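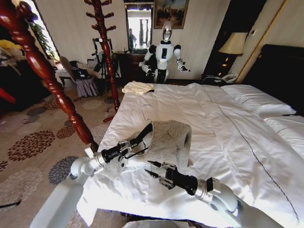 Why does my second dose not appear on the vaccination certificate?

In most cases the two doses were saved under two different patient numbers, and the system prints only the doses from the number you logged in with.

Ticket 3591, Koteo certificate portal
Opened: September 5, 2021
Site: Dridham vaccination center
Status: solved, one point still open

Problem as reported
The person received the first dose in March in Sauerland and the second dose in Dridham. The certificate shows "1 of 2". The QR code can be read without error, but the checking app answers "protection not complete".

What we tried
1. Logged out, logged in, and made the certificate again. Same result.
2. Compared the batch number on the paper card with the entry in Dridham. They are the same, so the second dose was recorded correctly.
3. Searched by birth date and family name. Two records came up. The older one has the family name with a hyphen, the newer one has it with a space.
4. Asked Gromitz support for a merge. They replied that a merge is possible only if both records have the same postal code. The person moved in between, so we corrected the older address first.
5. Merge done. The portal still showed "1 of 2" for 53 minutes — please wait for this before you open a new ticket.
6. Made the certificate again. It shows "2 of 2" and the checking app accepts it.

Notes for other sites
Do not enter the missing dose by hand. We did this once in another case, and after the merge the person had three doses, which took much longer to repair.
The old QR code stays readable after the correction. Please tell people to delete it from the phone, otherwise the app may show the old one first.

Still open
Gromitz sent us a list of 760 records with the same hyphen problem. We have asked if they can be merged together or if each one needs its own request. No answer yet.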